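1/ OK so I finally went to the robot open day at Skondik in Brindville, mostly to find out when I can stop doing chores. Short version: keep your sponge.

2/ The big floor units are good! One of them moved 500 boxes in a shift and didn't complain once (I complain at box 7). But those boxes are all the same box.

3/ My question for everybody was the kitchen junk drawer. Batteries, rubber bands, one chopstick. Could a machine sort that? Dinesh Saxena, who gave the tour, laughed for a while and then said "ask me again in July."

4/ What gets me is that tidying a table sounds like the easy one. Two arms, a tray, some blocks and little odds and ends on a sheet of paper. My niece could do it while watching cartoons.
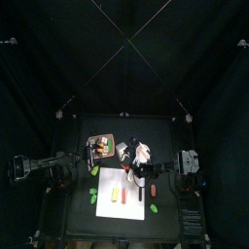
5/ And every little thing wants a different grip. A marker is skinny, a block is chunky, a flat leaf shape hardly gives you an edge to grab. I went home and tried clearing my own desk with two pairs of kitchen tongs and wow, I was terrible at it.

6/ Anyway, my guess: shop floors first, laundry way later, junk drawer never. If Lorente ever sells one for 1657 bucks that does dishes, I'm in line at dawn.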